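Automation in the Potting and Dispatch Hall: Frequently Asked Questions

The following answers are provided for staff of Ponditz Growers at the Gerside site. They were last revised in February, after the second round of team meetings. Questions not covered here may be sent to Ye-seo Seo in Staff Relations.

Why is the company introducing robots?

Order volume at Gerside now reaches 3434 plants on a full dispatch day during the spring season. Most of these are lifted, turned and racked by hand. Sprain and strain reports in the hall have risen for two years, and the company has had difficulty filling the early shift. The Belano handling line is intended to take over the repeated lifting of flowering plants into dispatch racks.

Will any positions be eliminated?

No permanent position at Gerside will be eliminated as a result of the Belano line. This commitment is in writing and remains in force for the length of the current staff agreement. The number of seasonal contracts may be lower next spring. Seasonal workers from last year will be contacted before new applicants.

Which tasks will change?

Racking of single flowering plants will move to the line in stages. Grading, pruning, labeling and the handling of trays will stay with the present teams. Eleven members of the hall staff will train as line attendants. An attendant loads the infeed, watches the gripper, clears stoppages and removes plants that do not meet the grade.

How is the handling work being prepared?

Grips and approaches to the rack are first worked out in computer simulation. Attendants are invited to review this material and comment on it, as they know how each variety behaves when it is lifted.

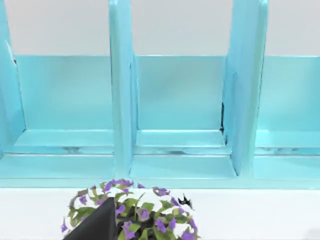
Simulated view: gripper and purple flowering plant in front of three visible bays of a turquoise rack.

Comments from the first review led to 113 changes in the handling notes. Many of these concerned varieties with brittle stems. Comments may be given on paper at the shift desk or by voice message, and no technical wording is required.

Do I need computer skills to become an attendant?

No. The course runs for 562 minutes in total, divided into short sessions during paid hours. It covers safe entry to the line area, stopping and restarting the line, and basic fault messages. Training is offered in English and Spanish. A staff member who does not wish to continue may return to the former post at any time during the course.

Will pay be affected?

Attendants receive the skilled handler rate from the first day of training. Rates for all other posts are unchanged. Piece bonuses for racking will be replaced by a fixed supplement, so that no one loses income when the line takes over part of the work.

Does the line record the performance of individual workers?

The line stores stoppages, plant counts and fault messages. These records are not linked to names and may not be used in performance reviews. Cameras on the line face the gripper and the rack. Requests to see what is stored should be made to Staff Relations.

What should I do if the line damages a plant?

Press the yellow hold button, set the plant aside and note the variety on the shift sheet. Attendants are not held responsible for damage caused by the line.

Who may enter the line area?

Only trained attendants and technicians from Li Service may pass the gate. The gate must not be propped open, including during cleaning.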